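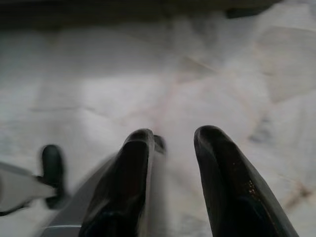 The price on the quote is never the price. I have now read three quotes for two-armed floor-level robots, and all of them put the arms in large type and the parts that wear out in a footnote, if they appear at all.

The town of Gatovville wants to buy from Zapata, and the plan approved in February sets aside money for the machines, the delivery and 16 hours of training. It sets aside nothing for finger pads. Look at the pad on the right, with tan and brown specks across its lower part. I can't say what they are or whether they would wipe off. I can say that a rubbery surface meant to hold things will pick up dirt, and that someone will be paid to clean it or replace it.

Zapata's local dealer, Grancombe, lists a set of pads at $49. Cheap enough, until you ask how often. The answer I got was "depends on use," and so does everything in a budget. The same dealer wants $923 a year for a service plan that leaves the pads out. I asked twice why and still don't know.

Then there is the floor. Marble has seams, veins and stains, and ours has all of those. The sales talk for the Prirkus package says it handles "typical indoor surfaces," a phrase that would cover my kitchen and a skating rink. Before signing, the town should ask for a trial on its own stone, in its own light, with its own staff standing by — and with the seller absent for at least part of it.

Supporters say the machines will pay for themselves in seven years. Maybe. That figure assumes no pads, no service plan and no hours lost while somebody waits for a box from the dealer. Add those back and I get a later date each time I try it.

I am not against the purchase. I would lease one unit, keep a plain log of every part and every hour, and bring that log to the next budget meeting. Grancombe says it doesn't lease. It might if we asked before the check was written.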